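How to Sort and Clean a Mixed Bin of Small Plastic Toys

Updated 7/18/26

Every toy bin ends up the same way. Blocks go in with bath toys, a piece of some long-gone play set settles on the bottom, and after a few months the only way to find anything is to dump it all on the rug. Sorting it out takes an afternoon at most, and most of that is drying time.

This page covers hard plastic toys with no batteries. Plush toys, wooden toys and anything that lights up or talks need different care.

What you need

One wide, shallow bin for sorting
Two or more smaller containers for the sorted toys
Dish soap
A soft brush (an old toothbrush is fine)
White vinegar
Two bath towels
A trash bag

Step 1. Pick the right sorting bin

Wide beats deep. You want to see the whole floor of the bin with the toys spread out in one layer. A metal bin works well because it wipes down fast and doesn't hold on to marker or sticker glue. Scratches on the bottom don't matter. If yours has sloping sides, so much the better, as small parts slide back to the floor where you can get at them.

Plain gray is a good color for the job. Blue, yellow, red and green pieces all show up against it, and so does lint and paper scrap.

Step 2. Work in small batches

Put in a few handfuls at a time and spread them out with the flat of your hand. Don't tip the whole toy box in. When pieces are stacked on each other you end up moving the same block over and over, and the little things stay hidden underneath. 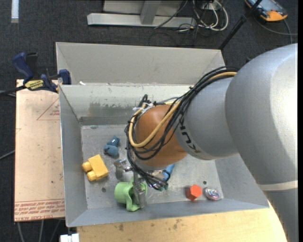

Take the odd shapes out first. Anything with a cup, a flange or a hollow end tends to catch on its neighbors, and once those pieces are gone the rest is quick. Blocks come next, then figures and animals, then whatever is left over.

If your bin has drain holes in the floor, check them before you start. Beads and doll shoes go straight through. A folded dish towel under the bin will catch them.

Step 3. Make your piles

Four piles are enough for most homes:

Keep and wash
Keep, but missing a part
Give away
Trash

Look at each piece before it goes in a pile. Run a thumb along the edges. Cracked plastic goes in the trash, even if it's a favorite — a crack only gets longer, and the edge can cut. Toys with peeling paint should go too.

For the "missing a part" pile, set a limit. I keep those pieces in a bag until May, and whatever hasn't been matched up by then goes out.

Step 4. Wash

Fill the sink with warm water and a squirt of dish soap. Let the toys soak for 10 minutes, then brush the seams and the undersides of the blocks, where most of the grime sits. Rinse under the tap.

For sticky spots, wipe with a cloth dipped in plain white vinegar and rinse again. Soak stubborn label glue for 20 minutes before you scrape at it, and use a fingernail or an old plastic card. A knife will mark the plastic.

Squeeze hollow toys under water and watch for dark flecks. If any come out, throw the toy away.

Step 5. Dry

Lay everything on a towel with the open ends down. Turn the pieces over after an hour and move them to the second towel. Leave them overnight if you can. Blocks hold water inside, and a damp block put away in a closed box will smell by the end of the week.

Step 6. Put it all back

Use one container per kind of toy. Open containers get used more than ones with lids — children will put a block in a bin, but they won't open a lid to do it. Keep the heaviest container on the lowest shelf.

Label the front with a word or a drawing. Masking tape and a marker will do, and you can change it when the toys change.

Wipe out the sorting bin before you store it. Check the corners and any ridge or lip, where bits of paper like to sit.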